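Quem somos

O Ulance é o clube de robótica da Escola Técnica Tanguy. Reúne alunos do ensino médio técnico e dos cursos de eletrônica e mecatrônica que querem trabalhar com robôs fora do horário de aula. O clube tem 33 membros este ano, divididos em três grupos: mecânica, programação e dados. Quem entra passa pelos três antes de escolher onde fica.

O clube começou como uma disciplina optativa do professor Faustino Ibarra, que ensinava controle de motores numa sala do segundo andar. A optativa acabou quando o currículo mudou, mas os alunos continuaram aparecendo. A direção da escola reconheceu o grupo como atividade de extensão e cedeu o espaço que usamos hoje. O professor Faustino segue como orientador. A coordenação técnica é de Azucena Huerta, ex-aluna da mecatrônica, que voltou para a escola depois de trabalhar com manutenção de linhas de montagem.

Onde trabalhamos

Nossa base é o salão do térreo, logo na entrada do prédio, com pé-direito duplo e mezanino dos dois lados. As bancadas menores, de solda e bateria, ficam numa sala ao lado, que só abre com um responsável presente. As reuniões gerais também são no salão, em pé ou nas cadeiras que houver.

O espaço é compartilhado. O grupo de teatro usa o salão para os ensaios de fim de ano, e em dezembro passamos quase todo o material para a sala de solda. Fora desse período, o que está montado pode ficar montado de um dia para o outro, o que faz muita diferença para quem está calibrando um braço.
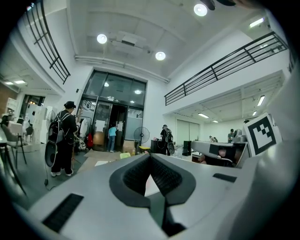
O que fazemos

O projeto principal do clube se chama Vono. O objetivo é ensinar um braço robótico a fazer tarefas simples de pegar e colocar a partir de demonstrações feitas por pessoas. O aluno segura uma garra com câmera, executa a tarefa com a própria mão e o sistema registra o movimento. Depois o grupo de dados revisa as gravações, separa as que servem e treina o modelo que vai comandar o braço.

Para treinar a primeira tarefa, usamos 900 demonstrações. Muitas outras foram descartadas, quase sempre por marcador coberto ou movimento rápido demais. Desse trabalho saiu um roteiro de gravação, escrito por Chia-hao Tsang, que todo membro novo lê antes de pegar na garra. O roteiro trata de coisas práticas: como segurar, a que altura começar, quando parar e repetir, como nomear os arquivos.

O segundo projeto é o Viso, um programa de revisão de vídeo feito pelos próprios alunos. Nasceu porque a revisão das gravações em planilha era lenta. Wenceslao Cuautle escreveu a primeira versão como trabalho de conclusão de curso e o grupo de programação cuida dela desde então. Ainda tem defeitos conhecidos – o principal é a perda de sincronia em gravações longas – e a lista deles fica aberta para quem quiser ajudar.

Também participamos de competições estaduais na categoria de manipulação. O melhor resultado até agora foi um quarto lugar. No ano seguinte a equipe não passou da fase classificatória por um problema de alimentação no braço, e a partir daí adotamos uma lista de verificação elétrica antes de cada prova.

Como o clube funciona

As sessões de trabalho duram a tarde inteira. Cada grupo tem um aluno responsável, escolhido pelos colegas no começo do ano letivo. O responsável reserva o equipamento, anota o que foi feito e avisa a coordenação quando alguma peça precisa de troca. Gravações com a garra são feitas em blocos de 60 minutos, com troca de operador ao final de cada bloco.
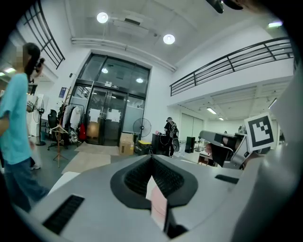
Sessão de trabalho no salão do térreo, com a garra e o braço robótico.

O material pesado é da escola. Ferramentas de mão, cabos e peças impressas são comprados com a verba de extensão e com a venda de kits na feira de cursos. Não cobramos mensalidade. Os membros assinam um termo de uso do equipamento e um termo de imagem, porque as câmeras registram o ambiente durante as gravações. Menores de idade precisam da assinatura do responsável nos dois documentos.

Quem orienta

Faustino Ibarra – professor orientador. Dá aula de controle e acionamentos.
Azucena Huerta – coordenação técnica e segurança elétrica.
Wenceslao Cuautle – manutenção do Viso e apoio ao grupo de programação.
Chia-hao Tsang – grupo de dados e treinamento de novos operadores.
Eliseo Barrera – oficina mecânica e impressão 3D.

Como entrar

O clube abre inscrições no começo de cada semestre. Para a próxima turma há 13 vagas, e o prazo de inscrição termina em 9 de junho de 2025. Podem se inscrever alunos de qualquer curso da escola, a partir do primeiro ano. Não é preciso saber programar. Pedimos disponibilidade para duas tardes por semana e presença nas quatro sessões de introdução, que cobrem segurança, uso das ferramentas, noções de eletrônica e operação da garra.

A ficha de inscrição está na secretaria e deve ser entregue lá mesmo, preenchida e assinada. Quando há mais inscritos do que vagas, a coordenação faz uma conversa curta com cada um, e quem fica de fora entra na lista de espera do semestre seguinte.

Escolas que queiram visitar o clube podem combinar com Azucena Huerta pela secretaria. Recebemos grupos pequenos, sempre em dia de sessão e acompanhados por um professor.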